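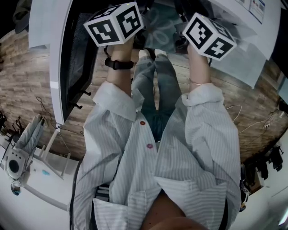

When does the town library in Torkilden open again? It opens on Monday at 2 p.m., after 3 weeks of repair work on the roof.

Water came into the reading room during the storms in July and damaged 58 books, most of them from the local history shelf. The library has found other copies for many of them – the rest will be dried and bound again in Emau.

"We are glad that it was not the children's section," said Hannelore Teuber, who leads the library. The town has given 2000 euros for new shelves. Books that were borrowed before the closing can be returned until the end of the month without a fee. The side entrance on Plastier Street stays closed for now.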